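Workshop notebook, Enddale cell
March, entry 211

Purpose of entry: review of the working rules for the two-arm kitchen table, following the draft circulated by the Jasitz site. Comments below are to be read together with the draft. Where the two disagree, the draft stands until it is formally revised.

1. Shared space. The draft asks that each arm have a home side and that the middle of the table be treated as shared. Only one arm may enter the shared part at a time unless the task sheet says otherwise in writing. We agree with this. The wording "middle of the table" is too loose, however, and we propose a taped line on each side, measured from the arm base and recorded on the layout sheet. Tape color is left to the site.

2. Speed. The reduced speed setting applies whenever a person is inside the marked floor area, including the person at the stop button. Last month it was read at Enddale as applying to visitors only. That reading is wrong and the old sheet has been removed from the binder.

3. Layout before a run. Objects are placed from the layout sheet and compared against it by a second person before the arms are enabled. Objects standing within reach but not used in the task are to be listed too. The Erkunow sheets leave these out, and for that reason we could not repeat two of their runs with any confidence.

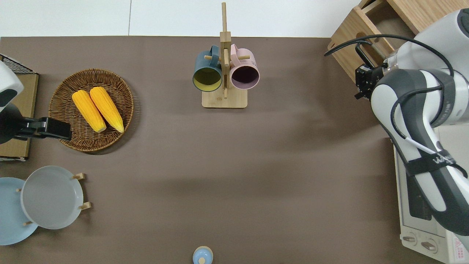

Table at Enddale: mug tree with two mugs, corn in the wicker basket, plate rack at lower left, toaster oven at lower right.

4. Hanging items. The draft treats mugs on a tree like any free-standing object. We ask for a separate line. The sheet should give the peg used, the direction the opening faces, and whether the base of the tree is fixed to the table. An unfixed tree can tip if a mug is pulled before the handle has cleared the peg. For the present, approach slowly, lift, then withdraw – no sideways pull at any point.

5. Baskets and racks. A gripper must not be closed on the rim of a woven basket. Items are taken from inside it, from above where the arm allows. Plates in a rack are lifted straight up until clear of the pegs.

6. Appliances. Any appliance on the table is unplugged for pick-and-place work, and the plug is left where the operator can see it. If a task needs power, it requires its own sheet and a signature. Door and knob tasks fall under section 9 of the draft, which we have not yet reviewed.

7. Cables. Check that arm cables have slack through the full reach before the first run of each session and again after any change of gripper. A cable that touches an object on the table is grounds to stop.

8. Stops. Every stop is logged, including those the operator considers minor. The log states which arm was moving, what it held, and who pressed the button. "Operator error" is not accepted as a complete entry.

Open points: minimum distance between grippers in the shared part (Yan uses a larger value than we do and should send its reasoning); whether the second-person check may be done from a photograph. Our position on the latter is no, pending discussion.

Comments (3)

Jasitz bench: Agreed on point 4. We will add a field for the peg. Please number pegs from the top down so that all sites match.

Yan: Our value comes from the longer gripper fingers. Will send the calculation with the next revision.

Erkunow: Noted on unlisted objects. Older sheets will be marked as incomplete and not corrected after the fact.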